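We use cookies to improve your experience. By carrying on you agree to our cookie policy.

Two arms, one shirt: trying out grippers on the laundry

18/08/2022

Folding a T-shirt takes a person a few seconds and no thought at all. Getting a pair of robot arms to do it is still a fair test of every part of the machine, and the part that gets tested hardest is the last few centimetres. Over the summer I spent a good deal of time at a bench in Cirville with two arms, a plastic basket and a supply of old shirts, comparing fingers.

The arms are small tabletop ones, fixed at the front of the work area so that both can reach the middle. Grondbridge, the firm that set up the bench, wanted to know which fingers it should fit as standard before it starts selling the pair to colleges and small workshops in September. I wanted to know whether the fingers matter as much as people who sell fingers say they do.

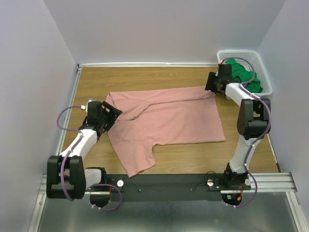

Martin Ellery

The short answer is that they matter a lot for picking up and much less for everything after that. Once a gripper has hold of a hem, nearly any finger will carry it across the table. The trouble is all in getting hold of it. Cotton jersey lies flat, it clings to the layer below, and a finger that comes in a touch too high closes on air. Come in too low and it pushes against the table, the arm stalls and the shirt gets shoved into a heap.

We tried three kinds of finger. The first was a plain flat jaw, hard plastic with no lining. The second was the same jaw with a soft pad stuck to the inside, made by Drutmont and sold in strips that you cut to length. The third was a narrow tapered finger with a ribbed inner face, drawn up by Jakubowski, a two-bench workshop that mostly makes parts for packaging lines.

Each set was given 35 attempts at the same job, which was to start with a shirt spread out on the table, fold in the sides and then bring one end over the other. An attempt counted as good if the shirt ended up as a tidy rectangle and neither arm had to be stopped by hand. The arms were driven by an operator for the first few goes with each set, then left to run from the recorded movements with the cameras correcting them.

The flat jaws did badly. They managed 12 good folds, and most of the failures came at the very first grip. They were all right on a thick double hem and close to useless on a single layer in the middle of the body. They also let go without warning. A shirt would be halfway over and one corner would slip out, and the other arm would carry on as if nothing had happened.

The padded jaws were better at holding on and worse at letting go. The pad grips the cloth so well that when the jaws open the top layer often comes up with them. You see the arm lift away and the fold you have just made lifts too. We got round some of this by adding a small sideways wipe before each release, but that made every fold slower, and the pads picked up lint and had to be cleaned.

The tapered fingers came out best, with only six failures. The narrow tip can get under an edge without disturbing the rest of the shirt, and the ribs hold well enough for a slow lift. They are less good for pressing down a crease, where you want a broad flat surface, and the operator took to closing the gripper and using the side of it as a sort of iron.
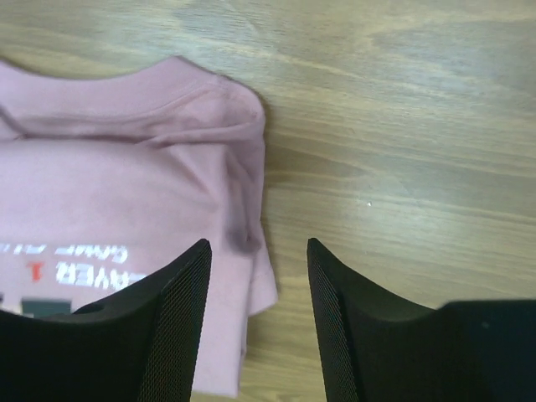
Cameras made more difference than I had expected. We started with one fixed view looking down over the whole table, and it was fine for planning where the folds should go. It was poor at judging height. From above, an edge lying flat and an edge standing up a little look much the same, and that little is what decides whether the finger catches it. It also lost sight of the cloth whenever an arm came across.

Adding a camera at the wrist helped with both. It sees the tips of the fingers and the bit of cloth they are going for, and the controller can make a last small correction on the way down. The drawback is that a close view makes one stretch of shirt look much like another. On plain shirts the system sometimes mistook a crease for an edge. Shirts with a print on the front gave it less trouble, as the lettering gave it something to follow.

We ran the tapered fingers again with the wrist views switched off, to see how much of the good result was down to them. The score fell to a little better than the padded jaws. So if you have money for either nicer fingers or a second camera, I would buy the camera first and put up with the padded jaws for a while.

Cables deserve a mention. Anything that runs to the wrist has to bend with it, and a loop that is too tight will pull on its plug when the arm stretches out. Too loose and it sweeps across the table. We lost most of one morning to a connector that worked itself out by a hair and made the gripper open at random. Leave a generous loop at the wrist, tie the rest down along the arm, and check it every day.

The controllers were the least interesting part of the trial. We used the one Grondbridge supplies and one of our own, and could find no difference in the folding. The supplied one restarts faster after a stall. Ours was easier to change settings on while the arms were running, and I missed that when we went back.

Wear is harder to judge over a short trial. Jakubowski says its ribbed faces should be looked at after 2000 grips, and ours were nowhere near that. The Drutmont pads had started to lift at the corners by the end and will need replacing well before the jaws do. 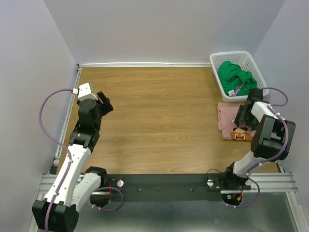 Can the same fingers be used for things other than clothes?

They can, within limits. The tapered set picked up pens, small boxes and a folded cloth bag without any change to the settings. It was clumsy with anything round and smooth, where only the tips made contact, and heavier items twisted in the grip. For mixed work the padded jaws are the safer choice, and the two sets swap over with a pair of screws at each finger.

Grondbridge has not yet said which set it will ship. My own preference is for the tapered fingers with a wider flat on the outside for pressing, and Jakubowski is cutting a set like that now. We have kept back some of the thicker shirts to try them on.

Last updated: see date at top of article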